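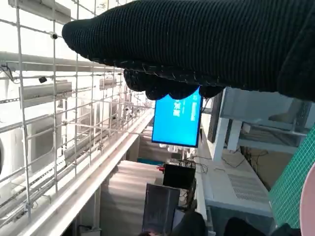

Do I have to live on Nedier Road to come to the creek path meetings?
Anyone who walks, runs, bikes or pushes a stroller on the Okum Creek path is welcome, wherever they live. Meetings are free and you can speak on any item.

OKUM CREEK PATH GROUP
Minutes, July 9, 2019
Notes taken by Catriona Yule

I'm filling in on the notes again, so please forgive the style (if you wanted them formal you should have grabbed the pen before I did!). We started a little late while people found chairs. The June minutes were approved with one fix: the broken bench is at the Larel footbridge and I had put it at the parking lot.

1. Footbridge

Most of the evening went on this, as I think we all expected. The boards on the Larel side are getting soft, and two of us have now put a heel through the same one. The county has been told. They wrote back that the bridge is on their list for next year, and they gave us a case number, 3044, so please quote that if you call or email, otherwise they open a new one and it goes to the back of the line.

There was a long back and forth over whether we should patch it ourselves in the meantime. I was all for it, I'll admit, and I had already priced the lumber in my head. But the bridge belongs to the county, and if we screw something down and a kid trips on it, that's on us. Dale pointed out that they let us repair the fence in 2017 with a one-page permission letter, so why not ask for the same letter again? Everybody liked that. Dale is going to dig the old letter out and I'm going to retype it with the new dates.

Until then we're going to ask the county for a sign at each end telling cyclists to walk their bikes across. Someone asked if cyclists would really do it. Some will!

2. Mowing

The contractor cut the lower meadow too early again, right when the milkweed was coming into bloom, and I got pretty hot about it, so I'll try to be fair here. Seneviratne Landscaping took over the route in the spring and the map they were handed was an old one, from before we marked the no-mow strip. Their office was very nice on the phone. They've asked for a new map, and they'd like the strip staked too, so the crew can see it from the seat of the mower.

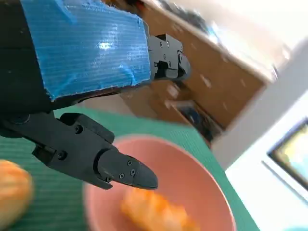

Stakes are cheap enough. We agreed to buy 24 of the tall fiberglass kind with the orange tops and put them in along the creek side, starting at the culvert and working up. I'll email a time once they arrive. Bring gloves, and bring a mallet if you own one, mine lost its head in the fall.

Rosalind wondered whether we could plant more milkweed to make up for what got cut. It comes back from the root, so we may not have to, and I'd like to see what the strip looks like in August before we spend anything. She has seed saved at home and will hang on to it.

3. Dogs

Same as ever. We had two complaints about dogs off leash near the picnic tables and one complaint about the people who complain. The leash rule covers the whole path, including the gravel part behind Nedier Road, which a lot of folks think is private (I did too, for years). Nothing was voted on. I said I'd put a friendly reminder in the next newsletter, and I was asked to please keep the word "friendly" in mind while writing it.

The bag dispenser at the parking lot is empty again and we're out of refills. Dale will order a case.

4. Snacks and the short break

We stopped for the break at this point. The bakery in town has changed its hours, so if you sign up for snacks you'll have to pick up the day before. Toast or anything else easy is fine with me. Sign-up sheet is by the door and the fall is wide open.

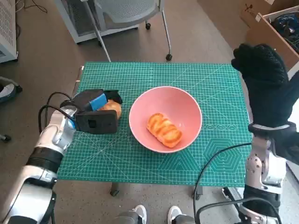 A slice of toast in the pink bowl.

5. Money

We have $190 left in the supply fund after the spring cleanup. The stakes and the dog bags come out of that, and if there's anything over I'd like it to go toward a new bench slat. I asked if anyone objected and there was a lot of chewing but no objections, so that's passed.

Rosalind asked whether we want to try the grocery store's community grant again. Last time the form took me two whole evenings and we never got a reply, not even a no. She has offered to do it herself this year, which I accepted before she'd finished the sentence.

6. Evening walk

The summer walk is still on. We'll meet at the parking lot at 8 and go up as far as the old mill wall and back, so it'll be getting dark on the return. Bring a flashlight and long socks, the ticks have been awful. Last year we heard a screech owl just past the footbridge and I have been insufferable about it ever since.

If the bridge boards get any worse we'll go the other way, toward the culvert. Shorter, and no owl. 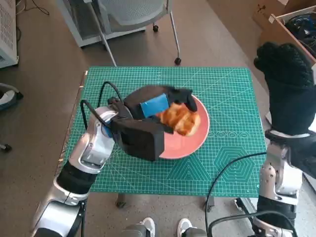

Croissant on a round plate, with the green cutting mat underneath.

7. Anything else

The water fountain by the tables has good pressure again. Thanks to whoever kept calling.

Poison ivy is creeping over the handrail on the steps down from Nedier Road. Keep to the left going down.

A green child's rain boot was found near the culvert and is in my garage. Left foot.

Next meeting is in August, same room. I won't be there, so somebody else gets the pen.

To do
Dale: find the 2017 letter, order dog bags
Rosalind: grant form
Me: retype letter, new map to Seneviratne, stakes, newsletter note

Recent items
Minutes, June meeting
Spring cleanup: thank you and lost gloves
Path map with no-mow strip
Reporting a problem to the county
Snack sign-up, fall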